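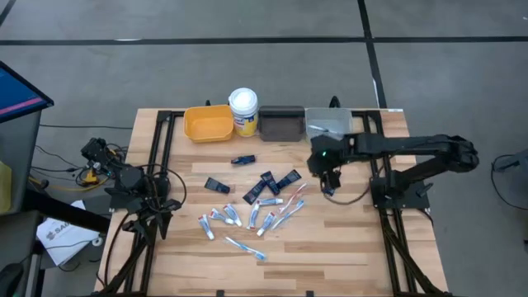

Kitchen and bathroom retailer Kwon is to open a new showroom in Clunby in September, taking over the former carpet warehouse on Pravley Road. The building has stood unused for two years and has 3,851 square feet of floor space, most of it on one level. Kwon says the ground floor will be split between fitted kitchens and bathrooms, with a smaller area at the back for worktops and flooring samples. Solid wood will take up a large part of the worktop section. Butcher-block tops, made up of strips with a striped grain like the table shown here, have been among the firm's steady sellers at its Pravley branch, and customers will be able to order them cut to size. Laminate, stone and tile will also be on show.

The company was given permission for the change of use on Tuesday. The plans include a new front entrance with a ramp, wider windows on the road side and a loading bay at the rear. Deliveries will not be allowed before 7.30am, after people living in the terrace behind the site raised concerns about lorries reversing early in the morning. The existing car park will be resurfaced and kept at its present size.
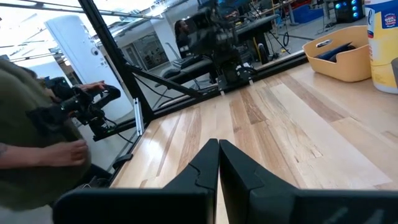 A tan basket of dark navy folded cloth items on a wooden surface.

Bathrooms will fill the larger half of the showroom. The firm plans full room settings, including several laid out for narrow rooms and for loft conversions with sloping ceilings. A separate section will cover walk-in showers, grab rails and raised toilets for people who find a standard bathroom hard to use. Taps and showers in this part of the building will be plumbed in so that visitors can try the water pressure before they buy.

The Oradholm range of vanity units and wall cabinets, which Kwon has so far sold only through its catalogue, will be on display for the first time. The range comes in three widths, and prices start at £564 for the smallest unit with a basin. A matching tall cupboard costs £1,241. Fitting is charged separately, and the firm says home visits for measuring up will be free within the Clunby and Pravley area.
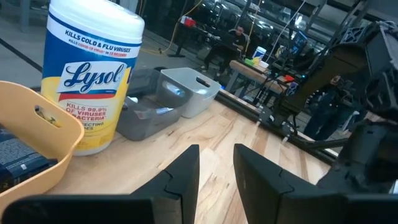 Kwon's Pravley branch will stay open, though its bathroom displays will be cut back to make more room for kitchens. Staff there have been offered the chance to move to the new site. Orders already placed at Pravley will be delivered as agreed.

The Clunby showroom will open seven days a week, with a late evening on Thursdays until 8pm. Design appointments can be booked at the Pravley branch from the start of next month.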